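The Itance Robotics Society meets in a teaching kitchen on the ground floor of the college's west wing. The room has not been used for cookery for some years, and the students have had it to themselves since September 2021. There are 14 members this year, drawn from engineering, nursing and fine art, and they work in pairs on problems they have chosen themselves.

The main project of the present term is known as Planby. Its purpose is to teach a robot arm to follow short spoken requests concerning everyday objects: to press a button of a given colour, to lift a block, or to leave a soft toy where it lies. The project is led by Ilgın Kocabaş, a second-year student, under the supervision of Helmut Böttcher, senior lecturer in control engineering.

"We began with blocks alone, and the arm learned where they were likely to be," Ms Kocabaş explains. "Once we mixed the shapes and moved everything between attempts, it had to look properly."

Members guide the arm by hand control and record each attempt, whether it succeeds or fails. The archive now holds 3,185 attempts. Nahom Hadgu, who maintains it, has asked that failures be described in full sentences, a rule that was resisted at first and is now widely observed.

Buttons, blocks and a pink soft toy on the red tray, from a fixed camera and from the wrist of the arm.

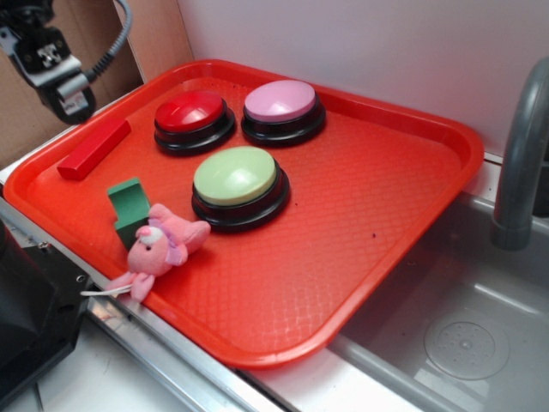
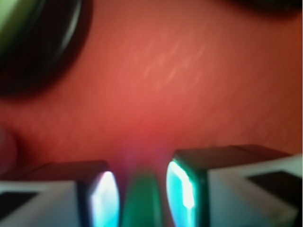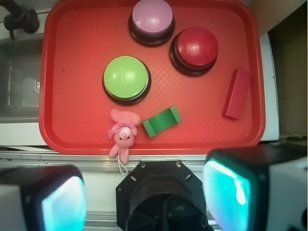 The society will present Planby at the Kokkonen student meeting in December, where five colleges are expected to take part. Each team is given a set of requests it has not heard before and a single afternoon in which to complete them. Mr Böttcher has advised his students to spend the remaining weeks on blocks with curved surfaces, which continue to cause the greatest difficulty. Applications to join the society for the spring term may be made through the college office.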